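November, notebook: cell 2 equipment plan

Shape blocks on the maple board this morning, arm over the far left.

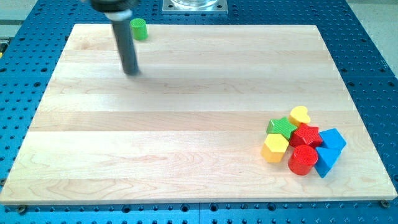

Second table, quotes so far

Kelmendi: 1,868 for a perforated table, same hole grid as ours, legs extra. Cidier: 2,657 with legs and leveling feet, delivered to Woristhorpe. Leaning Cidier. Viorica Nikolovski wants the Kelmendi leg price in writing before we pick. Lead time from both is 6 weeks.

Boards

Want two more edge-glued maple boards. Bolt them down same as now. Ask the shop what they'd charge to cut both from one order.

Blocks

One more set, same shapes and colors. Cheap — 40 for the set, comes out of consumables.

Gripper

Skeltido hasn't sent the spare parts price. Hold that line open in the budget. No second arm until the table is in.

To do: call Kelmendi re legs, measure the door at Woristhorpe, send the sheet to Viorica by 3 pm.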